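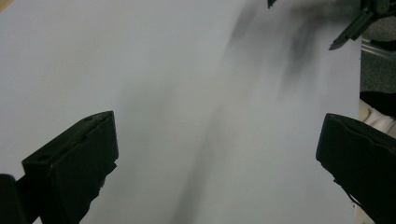
*White sheet seen between the two fingers of the hand-held gripper, with a shadow falling across it.*

**Progress report to the Fogh program, second reporting period (through July)**
Project: Varngate, learning from hand-held demonstrations
Prepared by Auður Hafþórsson, with Jhair Grajales and Kolbrún Brøndum

We have a result we're really pleased with this period, so I'll start there and leave the housekeeping for the end.

In the last report we said that policies trained on our hand-held gripper recordings did fine on boxes and cups and then fell apart on thin, flat, pale things: paper, napkins, folded cloth. Our guess back then was that we needed more recordings. Jhair went through the failed trials one by one and came away with a different idea. In most of them the arm stopped at the wrong height. It either closed its fingers in the air above the sheet or pressed down too hard and pushed the sheet away. The sideways aim was usually good!

That makes sense once you look at the wrist view the way the model has to. A plain sheet of paper has no texture to speak of, so when the camera gets close there is very little left to judge distance by. What does change is the shadow. As a tool comes down toward a surface, its shadow sharpens and slides in toward the tip, and a person uses that cue all the time without thinking about it. Our training setup was throwing it away. We had been applying heavy brightness and contrast changes to every recording so that the model would cope with different rooms, and those changes treated a soft gray band on white paper as noise.

**What we changed**

Kolbrún rewrote the image processing so that brightness changes are applied evenly over a whole short clip. Before, each image in a clip got its own random change, which made shadows flicker in and out. She also added a small extra training task in which the model has to predict the height of the fingertips above the surface. We get that number for free from the gripper's tracked position, so there was no hand labeling to pay for.

Then we collected a fresh set of demonstrations at the Lukholm site, 2640 in total, using 17 different flat items (office paper, tissue, thin card, several kinds of cloth). Ea Steinarsdóttir ran the collection and was very firm about varying the lamp positions between sessions. I grumbled at the time because it slowed us down, and she was right.

**What we found**

We trained on 2000 of the demonstrations and kept the rest back for checking. The new policy picks up single sheets far more reliably than the old one, and the gain shows up on white and pale gray items most of all, exactly where we were weakest. On patterned cloth the two are nearly level, which fits the explanation: there the old model already had texture to work with.

We also ran the two changes separately. The height task alone helped a little. The steadier brightness alone helped a little more. Together they did much better than either, and Jhair thinks the height task gives the model a reason to pay attention to shadows that the image processing has now stopped wrecking. I find that convincing, but we haven't proved it. A test with the shadows painted out of the images is next on his list.

**What still doesn't work**

- Several overlapping shadows. With two or more strong lamps the policy can follow the wrong one and stop too high.
- Very even light. Under a diffuse ceiling panel there is hardly any shadow, and we are back to the old behavior.
- Glossy card, where reflections confuse things. We have only a small amount of data on it and I wouldn't read much into the failures yet.
- Picking one sheet from a stack. We haven't tried this properly.

**Equipment and people**

The finger pads wore out faster than planned, and we switched to a tougher material supplied by Gronano. Spending on spare parts went up a bit as a result, and travel came in lower, so the overall budget is on track. Valdemar Ketilsson joined us halfway through the period and has taken over the tracking software. Calibrating a gripper used to eat up most of a morning and he has it down to 6 minutes. Everyone is very happy about this, me included.

**Next period**

Jhair will run the painted-out shadow test first, as the paper draft depends on it. Kolbrún wants to try a small light mounted on the gripper itself, so that there's always one known shadow to work from; this could help with both the many-lamps problem and the even-light problem. Ea is planning a second round of collection with glossy items and stacks.

One request: we would like to move the unspent travel money to cover the gripper lights and another batch of pads. Valdemar has the parts list and can send it over whenever you need it.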